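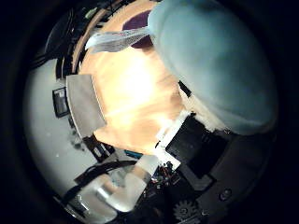 From: Secretary, Drenlow Shared Workshop
To: Mimbridge automation list
Date: Wednesday, February 17, 2021
Subject: Re: Ostier hand, wrist camera and bench time

Members asked for a statement on the hand before bench time is allotted for May. The earlier message is quoted with our reply beneath each point.

> Is the wrist camera to stay where it is? The blue pad
> takes up a good deal of the view on the right, and the
> table shines badly in the middle.

The mount will stay for the present. The pad sits very close to the lens and will always be in view. Members may lower the lamp over the table, but should return it to its mark afterwards.

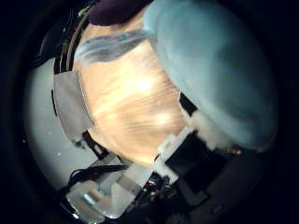
The exposure is set by the Brouwer script and should not be altered without notice to this list.

> Will the electronics on the hand be covered?

A cover has been drawn and will be printed in white. Until it is fitted, please keep loose cloth and plastic film clear of the small gear when the fingers are moving.

> What has been spent so far?

The build fund stood at 3200 pounds, of which 2346 has been paid out. Bench sessions are limited to 2 per member each month, and requests should reach this address by the 25th.

Secretary
Drenlow Shared Workshop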